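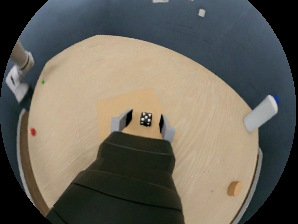

Unit 2: Chance, Frequency and Expected Value

Reading for this unit: course packet, Chapter 2, through the section on long-run averages. Students should bring the packet and a calculator to class.

2.1 Outcomes and events

An outcome is a single result of a chance process. An event is any set of outcomes. When a fair die is rolled, there are six outcomes, each with probability 1/6. The event "an odd number" contains 1, 3 and 5, and its probability is 3/6, or 1/2. A five showing on top is one outcome, but it belongs to many events: odd, greater than four, not a six.

Students often confuse equally likely outcomes with equally likely events. The sum of two dice may be any whole number from 2 to 12. These 11 sums are not equally likely. There are 36 ordered pairs, and six of them give a sum of 7, while only one gives a sum of 12.

2.2 Relative frequency

The relative frequency of an event is the number of times it occurs divided by the number of trials. In 300 rolls of a fair die, the expected number of fives is 50. An observed count of 44 or 57 would not be unusual. The packet treats this point in the Marras problem, where a short run of results is mistaken for evidence of an unfair die.

2.3 Expected value

To find an expected value, multiply each value by its probability and add the products. For one fair die:

(1 + 2 + 3 + 4 + 5 + 6) / 6 = 3.5

The expected value need not be a possible outcome. It describes the average over many trials — no single roll can equal 3.5.

2.4 Exercises

1. Find the probability that the sum of two fair dice is at least 10.
2. A die is rolled 340 times and shows a five on 68 rolls. Compute the relative frequency and compare it with 1/6.
3. A game pays $2 for a six and nothing otherwise. Find the expected payment per roll.

Written solutions are due at the start of the next class meeting. Questions about grading should be directed to the course instructor, Ngozi Onuoha.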